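About Giltwood

Most pages like this one start with a founder, a garage and a dream. We sell wallpaper and tabletops for small rooms, and we would sooner tell you what we doubt.

We doubt patterns, for a start. A banded damask looks grand in a sample book and can look like a headache once it covers three walls. We also doubt anything marble-patterned until we have lived beside it for a while.
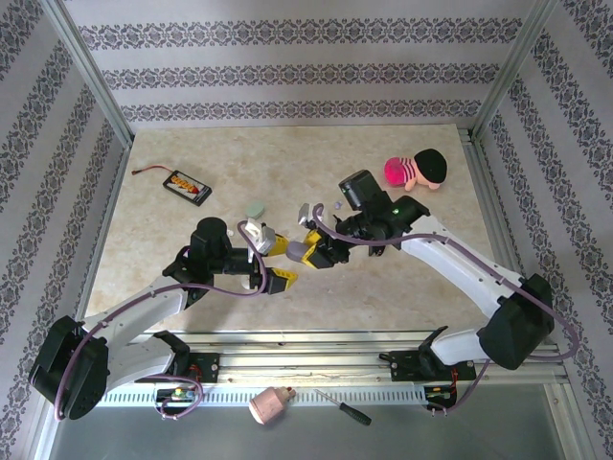
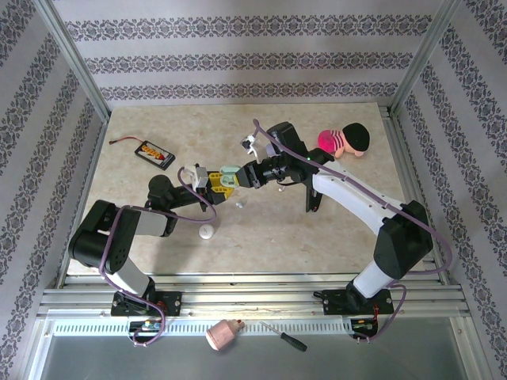 Dark bands on a pale ground, beige marble underneath. Half of us think the two get along. The other half would have picked a plain top and still say so at lunch.

Giltwood opened 10 years ago as the sample counter of Florov, a paint store that has since closed. We now carry 325 papers, which is probably too many. The Anberg line is the one people ask for by name, and we think it is a little overpriced. The Won line costs less, hangs straighter and gets ignored because the catalog photos are dull.

You will see the words "timeless" and "luxury" on other sites. We don't know what they mean on a roll of paper. What we can tell you is whether the bands will meet at the corner, how much you will waste matching them, and whether the seam will bother you from the couch. It often does.

Last year we mailed out 3,744 samples. Plenty of people looked at theirs and bought nothing, and some of them were right. Tape yours up for two weeks before you order, and look at it at night with the lamps on.

Returns are accepted on unopened rolls. Opened rolls are yours.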